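Folding a printed T-shirt or cloth flat on a work table

Filed under: Stock room and counter > Textiles
Last revised June 17, 2024 by Maxine Tamihana

This page covers the flat fold used for light printed cotton: shirts, tea towels, tote blanks and plain cloths with a transfer on one side. It replaces the older sheet, which assumed a padded board. A board isn't needed. A hard, smooth table does the job if it is clean and large enough to spread the whole piece.

What you need

A table with a smooth top, wiped and dried. White or another pale colour is best, as dirt shows up before it reaches the fabric.
A folding card, if the pieces are going on a shelf. Ours are Stirix cards, cut down to fit the Dradedthorpe bins.
A lint roller.
Clean, dry hands. Hand cream marks pale cotton and the mark is hard to see until the piece is under shop lighting.

1. Spread the piece

Drop the cloth on the table and open it out from the middle. Work with the flats of the hands, moving outwards. Don't pull on the corners at this stage: light jersey stretches on the bias and will spring back once it is folded, leaving the edges out of line.

Diagonal folds usually mean that one corner is lying further forward than its opposite. Lift that corner, set it back and smooth again.
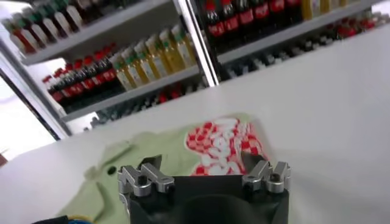 Check the print before going further. A screen print will take a soft fold without harm, but a heat transfer should be kept flat, or folded only where there is a gap in the design. Small clustered shapes are more forgiving than a solid block of colour. If the transfer has an outline round it, run a fingertip along the outline and feel for lifting. A lifted edge will catch on the next layer and peel.

Check for marks and holes at the same time. Anything dark and round needs a closer look: roll it first, then dab it with a damp white cloth. If it is a hole, the piece goes to seconds and is not folded with the rest.

2. Turn it print side down

Take hold of the two far corners, lift, and bring the piece towards you so that it turns over in one movement. Smooth it again from the middle. For a shirt, the neckline should now be at the far side and the hem nearest you.

3. Fold the sides

Pinch the left edge between finger and thumb, a short way in from the hem, and pinch again at the shoulder. Carry both points across to the centre line and lay them down together. Moving one hand before the other is the usual cause of a slanting edge.
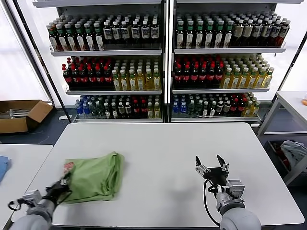
Press the new edge with the side of the hand. If a ridge has formed along the far side of the fabric, open the fold and start this step again - pressing a ridge flat only turns it into a crease.

Repeat from the right. On a shirt, fold each sleeve back on itself so that it lies inside the outer edge. The two sides should meet or overlap slightly, with no gap down the middle.

4. Fold the length

Bring the hem up to the halfway point, then fold once more to the neckline. Plain cloths can be folded in half and in half again. Slide the card in before the last fold if one is being used, and draw it out once the piece is on the shelf.

5. Turn over and stack

Turn the finished piece so the print faces up. Stack up to 16 in a pile, folded edges to the front. Taller piles lean, and the pieces at the bottom take a set crease that has to be steamed out. Khang La tested this in December with pale colours, and 16 was the highest that stayed square overnight.

Notes

Pre-washed cotton folds more easily than new stock, which often carries a stiff finish.

Static is worse in dry weather. Wipe the table with a barely damp cloth and let it dry fully.

The bin code for folded green cloths is 589. Seconds go in 43, unfolded.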